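Cardboard on the workbench: yes or no?
Board: Workshops and Sheds
Page 1 of 1

drillis_ines
Covering my bench with flat cardboard is the best thing I've done all year! One sheet at the back for the bits I'm not using, one at the front to work on. Glue drips, scratches, little screws rolling off – all much less bother. What does everyone else use? Inês Serrano, if you know me from the August swap.

mohmand49
Cork mat here. Cardboard goes soggy the first time you knock a mug over, and tiny parts slide under the join.

Yee-man Shek
Oh, I'm with Inês! I get my sheets free from the bike shop, and when one gets tatty I just swap it. The back row is the bit I love. Glue bottle on the left, then the black printed stand, then the little purple cube, all within reach and out of the way.

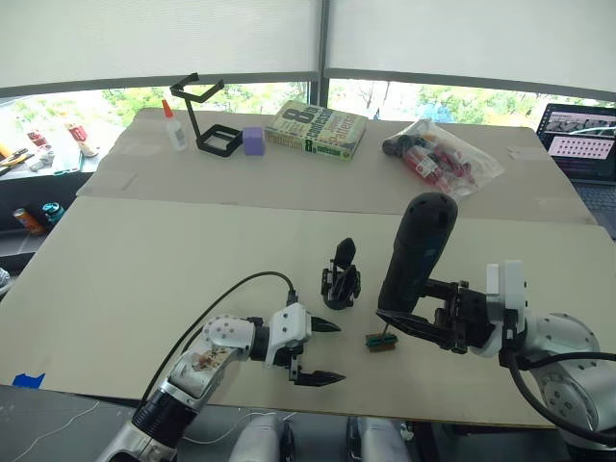
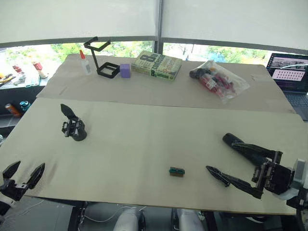 drillis_ines
Yes!! Glue at the far end is exactly how I do it. Is the stand your own design? I've got a Meturow spool with 93 g left on it and would love to have a go.

Yee-man Shek
It's one of the Udetti files, I only made the base bigger. Took around 3 hours.

mohmand49
All right, it does look tidy. I'd still tape that seam, though.

Yee-man Shek
Tape lifts the top layer when you peel it off. I overlap mine.

pavel_29
Overlap plus a dab of glue stick in the corners. Also, pale card is brilliant for finding dropped screws, my cork mat just eats them.

mohmand49
Mine's only eaten two.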